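3.2 Task and demonstration collection

The task is to put writing instruments into an open pencil case on a tabletop. We chose it because it needs two arms working close together and because the case offers little room for error. The case has a shallow tray with compartments, and a highlighter or a marker has to be laid down nearly parallel to the divider if it is to fit. If the tray slides while one arm is placing an item, the other arm has to correct for it.

All demonstrations were recorded by remote control on the Husstead cell at our Lillwood site. The operator moves a pair of leader arms and the follower arms copy the joint positions. An earlier round, recorded at Prudholm in June, used hand guiding, with the operator holding the arm itself. We dropped hand guiding for this task because the operator's hands blocked the wrist views too often and because one person could not guide two arms smoothly at once. The Prudholm recordings are not used in any result reported in this paper.

Each of the 2 arms carries a small camera at the wrist. The policy sees only these views and the joint readings.

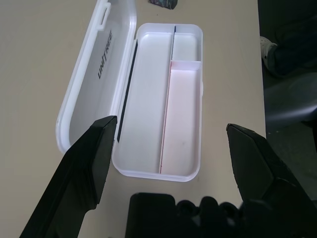
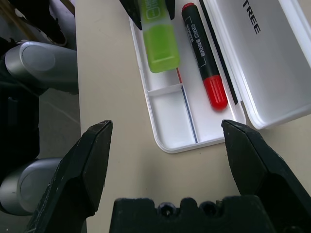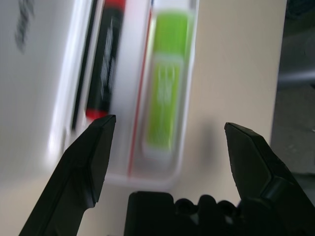 Figure 4. Wrist camera views from the pencil case task. First: the case with its tray compartments empty. Second: two fingertips at the top of the highlighter, seen from the other arm. Third: a view with strong motion blur on the case.

We recorded 300 demonstrations and kept 242. A demonstration was dropped if an item left the table, if the operator stopped to rest partway through, or if the two camera streams lost sync. We did not drop demonstrations in which the operator missed a grasp and tried again. In early trials, a policy trained only on clean runs had no useful response after a missed grasp and tended to close its fingers on nothing and carry on to the tray.

Blurred images were also kept. Removing them would leave gaps in the recorded motion, mostly during fast moves, and the same blur occurs when the policy runs on its own. We tested one version of the training set with the worst blur filtered out and saw no gain.

The starting position of the case was changed by hand between demonstrations, and so was its rotation, so that the lid opened toward different sides of the wrist view. The operator followed no fixed order for the items. Segments were labeled afterward in the Ekström annotation tool, with one label for each reach, grasp, transfer and release. Segments longer than 2000 time steps were checked a second time, and most of these turned out to contain two grasps that had been labeled as one.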